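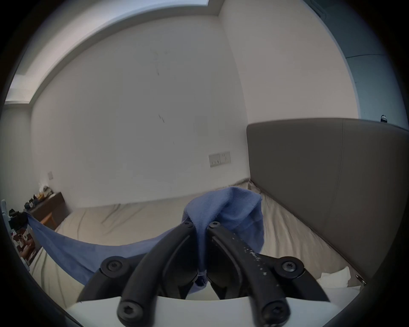
文 / Nandi Kekana　发布于 2018-02-25　分类：居家清洁

超细纤维毛巾怎么洗、怎么用，才能一直好用

我家的超细纤维毛巾按颜色分工：蓝色擦玻璃和镜子，黄色擦厨房台面，灰色擦地和窗槽。这套规矩用了好几年，我对它的喜爱一点没减！一块好毛巾配一点清水，能把镜子擦得亮亮的，一道水痕都不留，每次擦完我都忍不住退后两步再看一眼。

可是常有读者来信说，毛巾买回来头一个月特别好用，后来越擦越花，水也不吸了，只好扔掉。先别扔！多半是洗的时候出了问题，纤维被柔顺剂或者油脂糊住了，救得回来。下面把我的做法从头写一遍，新毛巾旧毛巾都适用。

一、先看懂标签

超细纤维一般是涤纶和锦纶混纺，标签上常写80/20或者70/30，前面的数字是涤纶。锦纶多一点的通常更软、更吸水，价钱也高一点。

再看克重，单位是每平方米多少克。200克上下的薄毛巾适合擦玻璃，拧得干，也干得快；300克以上的厚毛巾适合吸水，比如擦洗完的车、擦淋浴房的墙。我见过有人拿厚绒毛巾擦窗户，擦得满头大汗还是一片雾，换成薄的，两下就好了。

织法也有讲究。毛圈的抓灰厉害，适合台面和地板；华夫格的吸水快，适合擦碗和擦水槽；表面平滑的那种专门对付玻璃和屏幕。家里不用备齐，毛圈和平滑的各来几块就够过日子了。

二、新毛巾下水第一次

新毛巾要先单独洗一遍再用。出厂时表面会带浮毛和浮色，深色的尤其明显，跟白衬衫一起洗会出大事（别问我那件衬衫后来怎么样了）。

用30度的温水，加平时一半量的中性洗衣液，轻柔程序洗完，多漂洗一次，挂起来晾干。我用的是Kimis的无香洗衣液，你用手边任何一种不含柔顺成分的都行。

三、平时怎么洗

擦完灰的毛巾，先到阳台上抖一抖，再放进桶里攒着。攒够一桶单独洗，千万不要和棉毛巾、浴袍混在一起。棉絮会钻进超细纤维里，下次擦镜子就全掉在镜面上，越擦越毛，真的很让人抓狂。

擦过油的要另外处理。接一盆温水，挤一点洗洁精，泡上二十分钟，用手揉一揉，看到水变浑就换一盆，换到水清了再进洗衣机。

洗的时候记住这几样不能放：
柔顺剂，会在纤维上留一层膜，毛巾马上不吸水。
含氯漂白剂，伤纤维，颜色也会花。
洗衣粉尽量少用，没化开的颗粒卡在绒里，擦亮面有可能留下划痕。

四、晾干

通风的地方挂着就好，薄毛巾一个晚上就干透了。要用烘干机就选低温，烘干纸不要放，道理和柔顺剂一样。熨斗更不行，涤纶遇高温会变硬，变硬以后就没有办法恢复了。暖气片上也别搭，我有一块毛巾就是这样搭硬的，现在只能拿来擦鞋底。

五、旧毛巾急救

先做个小测试：往桌上滴一小勺水，把毛巾平放上去再提起来。水被吸走了，说明状态不错；水被推着到处跑，那就该急救了。

1. 盆里放五升50度左右的温水，加100毫升白醋，搅匀。
2. 把毛巾完全按进水里，泡半小时，中间翻两次。
3. 捞出来用清水冲到没有醋味。
4. 加少量中性洗衣液，进洗衣机洗一遍，漂洗两次。
5. 晾干，再做一次滴水测试。

积了很久柔顺剂的毛巾可能要泡两轮。我婆婆有一叠Bolten的旧毛巾，硬得像纸板，第一轮出来没什么变化，我都打算放弃了，第二轮洗完居然又能吸水了，我俩高兴得当场把厨房擦了一遍！

还有一点请务必注意，白醋和含氯漂白剂绝对不能同时用，会产生有毒的气体。刚用过漂白剂的盆也要彻底冲干净再倒醋。

六、擦玻璃的手法

毛巾洗好了，来享受成果吧。把毛巾对折再对折，这样有八个面可以用，脏了就翻一面，一块毛巾能擦完一整扇窗。

准备两块，一湿一干。湿的那块浸水后拧到不滴水，从上往下走S形，每一道压住上一道的一点边。干的那块马上跟上，同样从上往下收水。边角容易积水，用毛巾一角包住指尖沿着窗框走一遍。

有厨房油污的玻璃，先在湿毛巾上喷两下稀释过的白醋。镜子就用清水，醋碰多了，镜子边缘的镀层容易发黑。大太阳底下不要擦窗，水干得太快，痕迹全留在上面，挑个阴天或者傍晚，舒服多了。

七、收纳和更换

干透再叠，按颜色分格放。我用的是Yuan的三格布盒，放在洗衣机上面，家里人伸手就能拿对。擦马桶的那几块单独收在卫生间，永远不进这个盒子。

边缘开线、绒面打结、急救两轮还不吸水的，就可以降级了：先降到擦地，再降到擦自行车链条，最后才扔。我有一块2012年买的Evivska，已经在管自行车了，状态还好得很。

留言里有人问，洗衣机的“快洗15分钟”行不行。只擦过灰的可以，记得加一次漂洗；擦过油的还是老老实实走标准程序。也有人问眼镜布能不能一起洗，可以，装进细网洗衣袋，跟擦玻璃的那批放一桶就好。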